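Safety rules and good practice for robot work at shelves
Student project report, Widach laboratory, Drisavent course

3. From the standard to our own rules

In the first part of the project we read the general safety standards for industrial robots and for robots that share a room with people. These texts are long, and they are written mostly for machine builders and integrators. A student group needs something shorter. We therefore wrote a set of working rules, which we call the Prarholm sheet, and we tested it in 72 runs at the shelf.

The sheet covers three moments: before power is on, during motion, and after a stop. Before power is on, one person checks the emergency stop button and reads the speed limit aloud. We set this limit to 50 millimeters per second whenever the fingers are inside a compartment. During motion, no hand may enter the shelf, also when the arm stands still – a waiting arm can start again. 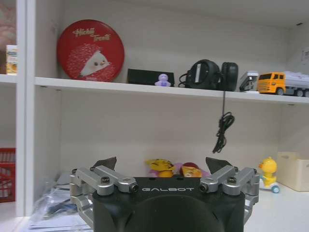 Cables need a rule of their own. A cable which hangs from one shelf into the next can be caught by the fingers, and then objects above can fall down. According to rule 6, the operator must look for hanging cables before each approach and plan a path with free space around them. Clear film is also difficult, as the depth sensor often gives wrong values there. For such material we ask for a manual check of the target point.

In 64 of the 72 runs all rules were followed. In the other eight, the most common mistake was a missing note in the log after a stop. We think the log form was too long. Following the Panagiotou checklist, which has only one line for each event, we made a shorter form in October.

3.1 Limits

Our rules were tested with one arm and one type of gripper. The complete log has 354 entries and is given in Appendix B.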